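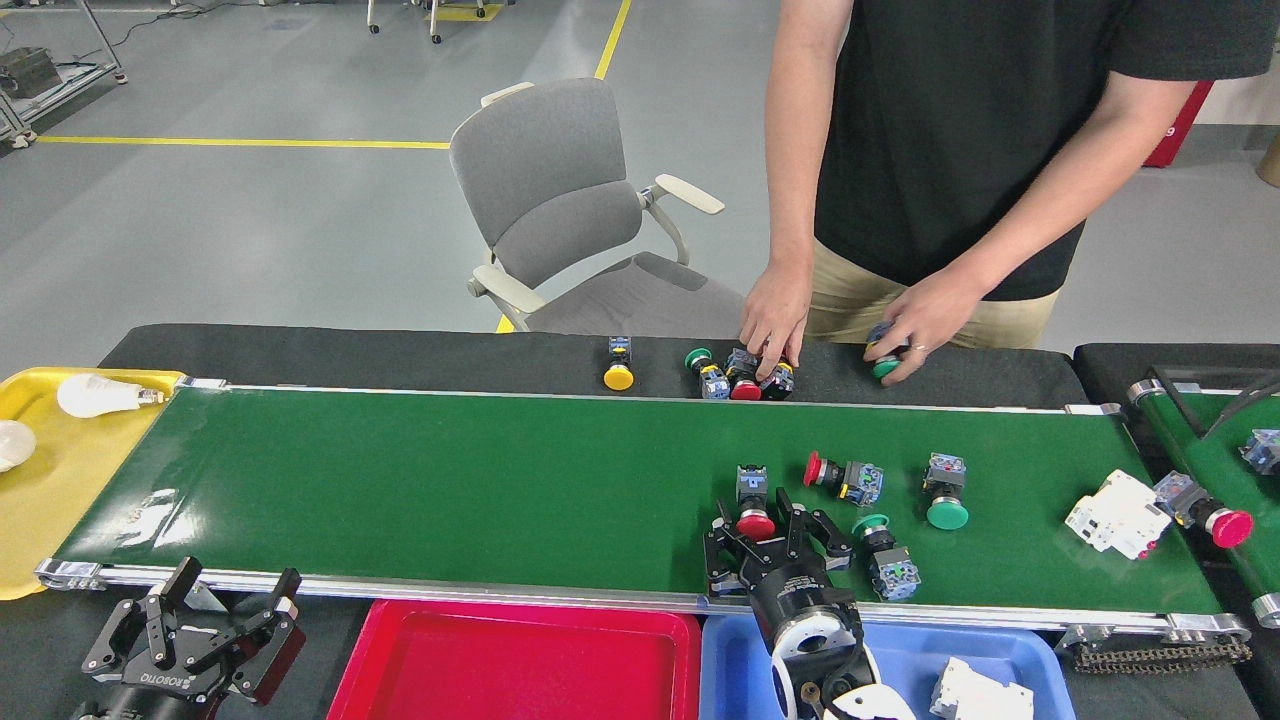 Push buttons with contact blocks at the belt, sorting station 2.

Sorting and Packing Operator, Electrical Control Parts

Employer: Jostum
Site: Timmermans building, ground floor
Hours: 36 per week, day shift
Posted: 29 April 2026
Reference: 271

Jostum handles returned and surplus control parts for panel builders. Most of the volume is push buttons, contact blocks and miniature circuit breakers. Parts arrive mixed in bins and leave sorted, checked and bagged. We are hiring two operators for the sorting line, to start in July.

The work

Operators stand at a conveyor belt and take parts off by hand. Push buttons are separated first by cap color (red, green, yellow), then by head type, flat or mushroom. The contact block is checked against the part list for the order. Breakers go to a separate tray and are not tested at this station.

Duties include:
Emptying bins onto the belt and spacing the parts
Sorting by cap, head and contact block
Pressing each button to check that it travels and returns
Setting aside parts with cracked caps, bent terminals or missing screws
Bagging in counts as listed on the work order and printing the label
Entering counts and rejects in Ustora, our stock program
Wiping down the belt at the end of the shift

A normal work order is 200 pieces. New operators are expected to complete one order per shift in the first two weeks. Mixed lots take longer and are planned that way.

Requirements

Able to stand for most of a shift and lean over the belt
Normal color vision, tested on site
Good use of both hands with small parts
Able to read part numbers and a printed work order in English
Basic computer use

Experience with electrical parts is useful but not required. Training takes place at the line and covers part families, reject codes and Ustora. No wiring or live electrical work is part of this job.

Terms

Six-month contract with possible extension. One paid break in the morning and one in the afternoon, unpaid lunch. Travel costs are paid at 80 percent on proof of purchase. The Gitar bus stop is at the front gate. Parking is free in the rear lot.

How to apply

Send a resume and a short note on your availability to the Jostum hiring desk, with the reference number in the subject line. Selected applicants will be invited to a one-hour visit, including a sorting test at the belt.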